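Keeping wildlife out of trouble around the shed

Small animals get stuck in places you would never think to check. Hedgehogs, mice and young birds are the usual ones, and most of the trouble can be prevented in an afternoon.

Cover open drains with mesh that has small, even gaps. Fix it flat at the edges, so there is no lip for an animal to squeeze under.
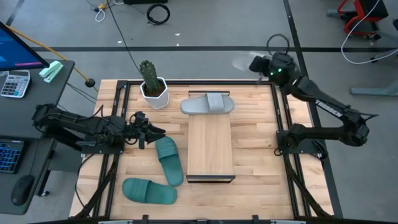 Skendlow Wildlife Group - Home and Garden Team

Store buckets and watering cans upside down. If you have a pond or a sunken water butt, put in a rough plank as a ramp and check it after heavy rain.

Roll up football nets and fruit netting when they are not in use. Netting that has to stay out should be pulled tight, with the bottom edge well clear of the ground. Cut up old netting before you bin it.

Look inside wellies and shoes kept in the shed before you put them on. Mice like a dry toe.

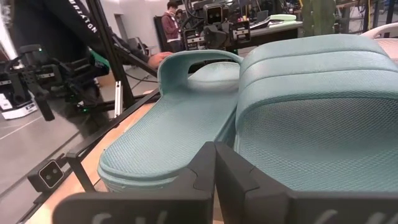 Slip-on sandals in pale green

If you find an animal that is already stuck, do not pull. Put on thick gloves, cover it with a towel to keep it calm and ring a rescue. If it is caught in netting, cut the net well away from the body and leave the rest on - a vet needs to see how tight it was.

Keep a cardboard box with air holes, an old towel and a pair of blunt-ended scissors together on one shelf.

Page by Raghda Nassar, February 12, 2018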